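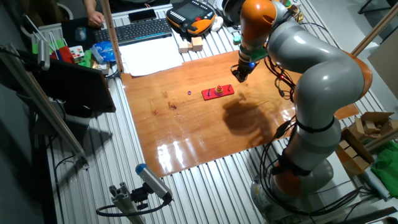 The ferry to Tringate left at six in the morning all through the winter, and my grandmother, who had never once in her life been early for anything, was on the wharf by five with a thermos, a tartan rug and a fruit cake that weighed as much as a small dog. She was going to see her sister. They hadn't spoken since the business with the orchard at Murnitz, and I was sent along to carry the cake.

I was eleven and took the job very seriously. It was 231 steps from the landing up to my great-aunt's front gate, and I know because there was a little enamel sign at the bottom that said so, put there (my grandmother told me) to frighten off salesmen. She stopped at every bench on the way up and told me something about the orchard at each one - how the Strebel pears always came in before the others, how their father paid 300 for the whole hillside and was offered 600 for it the year after, and laughed, and went back to his pruning.
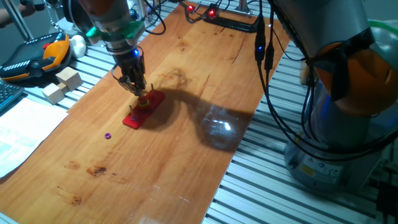

So why had two sisters stopped speaking over a hillside of pears? Their father left it to the pair of them, and my great-aunt sold her half without a word to anyone, to pay for a house by the sea she had wanted since she was a girl.

My grandmother told me that at the last bench, in the same voice she used for reading out recipes, and then she poured herself some tea and drank the whole cup before she'd go on. The house, when we finally reached it, was painted a faded green and was called Flikedik, and I never did find out what it meant.
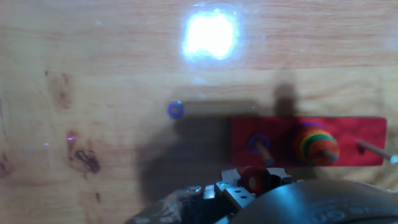
She didn't knock straight away. She straightened her hat, and then my collar, and then her hat again, and I stood there with my arms aching while the gulls carried on over the roof. Through the door we could hear a kettle starting up and somebody humming, a bit flat, the same tune my grandmother always hummed over the washing-up.

"She never could hold that note," my grandmother said, and lifted the knocker.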